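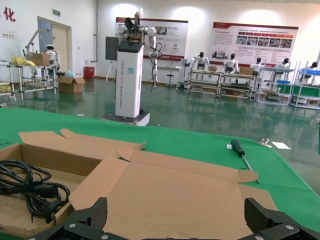

Furach Fold-Lid Mailer, brown corrugated
Sold flat in packs of 38

Every box seller says their box is strong. We stock the Furach because it's cheap, it folds without tape, and it holds a power cable well enough. Plumura, the maker, calls it "the last cable box you'll buy." We doubt it.

What it does: one piece of board, lid attached, tabs that tuck in at the corners. Comes in 2 sizes. The small one suits a single coiled cord, including the kind with a fat ferrite bead on it.

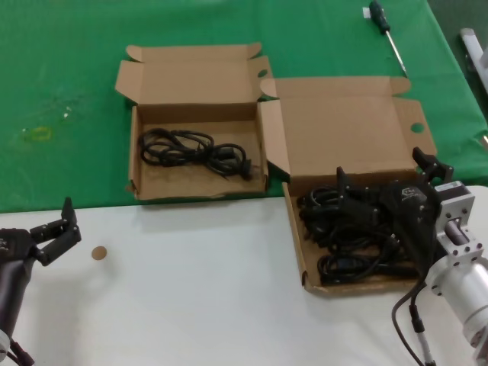 The large one takes a whole pile of leads. Whether you'll ever get one back out without dragging the rest along is another matter. Tie them first. The box won't do it for you.

Plumura also claims 800 openings per lid. We haven't tested that and wouldn't plan around it. Front lips can tear, and corrugated board doesn't heal.

Not for: damp basements, heavy tools, anything you'd be upset to see dropped.

Ships from Olport in 4 working days. Returns on unopened packs only. The Marinescu plastic tote costs more and stacks better, if you have the shelf for it.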